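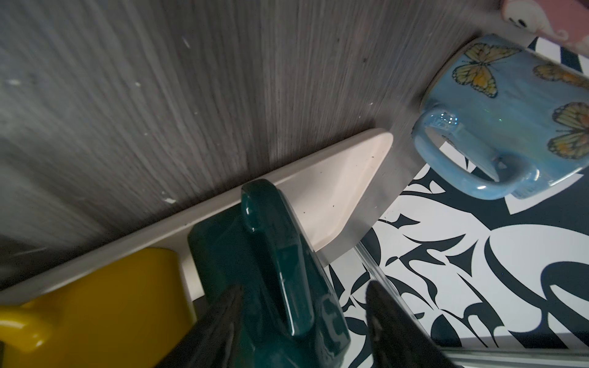 Why has my tea had a thin film on it since April, and is the water still safe to drink? The question reached our customer desk this month, and many others like it have followed. Redia Water would like to answer it in full in this thread.

4 min read

The water is safe to drink. It continues to meet every health standard that applies to it. What has changed for part of our service area is the hardness, meaning the amount of dissolved calcium and magnesium the water carries.

Until April, all homes in Restov received surface water from the Aaltonen reservoir. Surface water in our region is fairly soft. The average hardness leaving the Aaltonen plant last year was 79 milligrams per liter, measured as calcium carbonate.

The reservoir's main intake is now being rebuilt. During the work, the north side of Restov is receiving a blend of reservoir water and groundwater from the Prastis wells. The groundwater share is around 70 percent and will vary somewhat with demand.

Groundwater spends years moving through rock. At Prastis much of that rock is limestone, and the water picks up calcium on the way. Customers who moved here from a town with wells may find the blend familiar.

The change affects 3,026 service connections. All of them lie north of the rail line. Customers south of the line are still supplied from the reservoir alone and should notice no difference.

On tea in particular: black tea contains natural compounds that react with calcium at the surface of the cup. The result is a thin film that breaks into flakes when the tea is stirred or the cup is tilted. It is harmless.

The film forms more readily in strong hard water and in tea that is left standing. A little lemon juice will usually prevent it. Adding milk generally does not, and may make the film somewhat easier to see. A pitcher filter designed to reduce hardness will also help – please check the package, as many common filters are made only for taste and chlorine.

Kettles and coffee makers will collect scale more quickly than before. For a kettle, equal parts white vinegar and water, left for an hour and rinsed out well, will remove most of it. For coffee makers, please follow the manual, as some makers advise against vinegar.

Dishwashers: if your machine has a built-in softener, the setting may need to be raised. If it does not, rinse aid will reduce spots on glassware. Spots that wipe away with vinegar are mineral deposits. Cloudiness that does not wipe away is usually wear in the glass itself, and we are unable to correct that from our end.

Laundry: slightly more detergent may be needed. Most brands print a dosing table by hardness on the box or bottle. For the blend, please use the line marked "hard."

Several customers asked about fish tanks. Most freshwater species tolerate a gradual change, but some soft-water species do not. We suggest smaller, more frequent water changes and a test kit from a pet store. The disinfectant used in the blend is the same one used in the reservoir supply.

Customers on a sodium-restricted diet who are thinking of installing a home softener should speak with their doctor first. Many softeners replace calcium with sodium. A separate unsoftened tap for drinking and cooking is a common arrangement.

We were also asked whether the harder water will harm older pipes. The blend is adjusted at the Prastis pump station before it enters the mains so that it remains stable in contact with metal plumbing. Samples are taken from household taps on the north side every two weeks while the work continues.

A printed notice was mailed before the change. We have since learned that 1,509 of those notices went to an outdated billing list and may not have reached the people living at the address. We apologize for this error. Corrected notices are in the mail.

Renters who do not receive a bill from us can request the notice by phone or collect a copy at the Restov service counter, which opens at 8 a.m. It is available in large print.

The intake work is planned to last through October. The return to reservoir water will be gradual, over a period of several days – a sudden change in flow can stir up sediment in the mains, and we wish to avoid that.

Some cloudiness is possible during the return. If cold water looks milky and clears from the bottom of the glass upward, it contains air and needs no action. If it is brown or yellow, run the cold tap for five minutes, and call us if it does not clear.

There is no change to rates in connection with this work. Pumping from Prastis costs more than supply from the reservoir, and the difference is covered by the existing project budget.

Hardness results for both supply zones are posted on our website every month, under Water Quality. Please have your service address at hand when calling the customer desk, as the zone boundary divides several streets near the rail line.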